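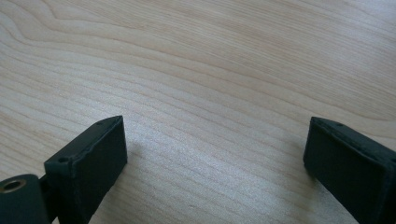

녹화 시작 전 점검은 장갑을 끼기 전에 끝낸다. 저장 공간을 확인하고, 양손 장치의 시계를 호스트에 맞춘 다음, 손목 카메라의 노출을 고정한다. 노출은 작업할 테이블을 화면에 담은 상태에서 정한다. 밝은 원목 상판은 조명이 닿는 부분의 나뭇결이 하얗게 뜨기 쉬우므로, 두 손가락 사이로 보이는 결이 어느 정도 구분되는 값을 찾는다. 어두운 손가락 쪽에 맞추면 상판이 모두 날아간다. 이때 그리퍼는 비운 채로 벌려 두고, 양쪽 손가락 끝이 비슷한 높이로 화면에 들어오는지도 본다. 한쪽만 낮으면 카메라 마운트 나사를 다시 조인다.

1. 개폐 폭 보정
그리퍼를 끝까지 벌렸다가 완전히 닫는 동작을 세 번 반복한다. Udik 기록기는 이 구간에서 최댓값과 최솟값을 읽어 폭을 0에서 1 사이로 정규화한다. 세 번의 최솟값이 서로 다르면 손가락 사이에 이물이 없는지 확인하고 처음부터 다시 한다. 보정 파일은 왼손과 오른손을 따로 저장한다.

2. 지도 작성 구간
본 시연에 앞서 작업 공간을 천천히 훑는 영상을 90초 녹화한다. 무늬 없는 벽이나 바닥만 화면에 들어오는 시간이 길면 자세 추정이 끊어진다. 테이블 모서리와 주변 가구가 함께 보이도록 움직인다. 테이블을 옮겼다면 지도를 새로 만든다.

3. 시연 녹화
과제는 책을 칸막이가 있는 투명 상자에 세워 넣는 것이다. 한 에피소드는 20초 안팎으로 끝낸다.
- 양손을 비운 자세에서 시작한다.
- 한 손으로 책을 집어 세운다. 다른 손은 상판 가까이에 비운 채로 둔다.
- 책을 칸 위로 옮겨 아래로 내리고, 바닥에 닿은 뒤에 손가락을 벌린다.
- 두 그리퍼를 상자에서 떼고 1초간 정지한 다음 녹화를 끊는다.
책의 시작 위치와 기울기는 에피소드마다 바꾼다. 상자도 열 번에 한 번은 방향을 돌린다. 케이블이 상자에 걸리면 해당 에피소드는 버린다.

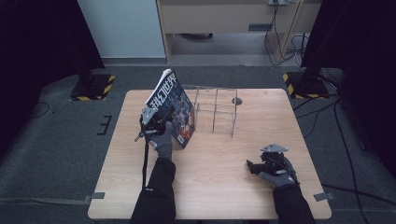
Aurel Tănase의 의견은 다르다. 놓치고 다시 집은 에피소드까지 버리면 정책이 복구 동작을 배울 기회가 없으니, 재시도가 한 번이고 결국 책이 칸에 들어갔다면 recovery 태그를 붙여 남기라는 것이다. 이 문서도 그 기준을 따른다. 단, 재시도가 두 번 이상이면 제외한다.

4. 선별과 내보내기
Brondgate 뷰어에서 자세 궤적과 개폐 폭 곡선을 나란히 띄운다. 폭이 바뀌는 시점과 영상 속 손가락의 움직임이 120ms 넘게 어긋나면 시계 동기화부터 다시 확인한다. 궤적이 순간적으로 튀는 에피소드는 보간하지 말고 제외한다. 투명 상자는 깊이 추정이 불안정하므로 깊이 채널은 내보내지 않는다.

학습용 세트는 유효 에피소드 900개를 기준으로 묶는다. recovery 태그가 붙은 것은 별도 목록으로도 저장해 두면 나중에 비율을 조정할 수 있다. 검증용은 학습에 쓰지 않은 책으로만 구성한다.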